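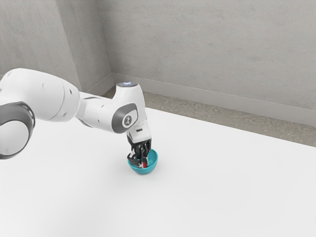

Progress report, bowl-picking cell (simulation stage)
Prepared for Toivonen by Ok-hee Won, Prikach
2 October 2026

Work since the last report went into the gripper setup and the wrist view. The arm model was reloaded from the Niltness package after we found the tool center point set 30 mm too high. All stored approach poses were rebuilt from the corrected value. The old poses are kept in a separate folder and should not be used.

Joint limits were checked against the supplier sheet. Two were wrong and have been fixed. The control loop now holds its rate through a full run of 800 trials, with no dropped steps in the log. 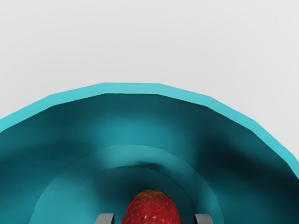
Finger clearance remains the main open item. The collision shape used for the bowl was a plain hemisphere, and it ignored the ledge partway down the inner wall. With the strawberry in the well below that ledge and an open finger on either side of it, the planner needs the real profile to judge a safe descent. Sosov has supplied a new collision mesh, which is loaded but not yet tuned. Of the 800 trials, 470 ended in a completed lift. Most of the rest were stopped by the contact limit on the way down.

Next steps: tune the mesh, repeat the full run, and reset the contact limit from the new data. Maintenance scripts for the cell — pose backup, limit check, log cleanup — will be handed over in January. No change to the budget is requested.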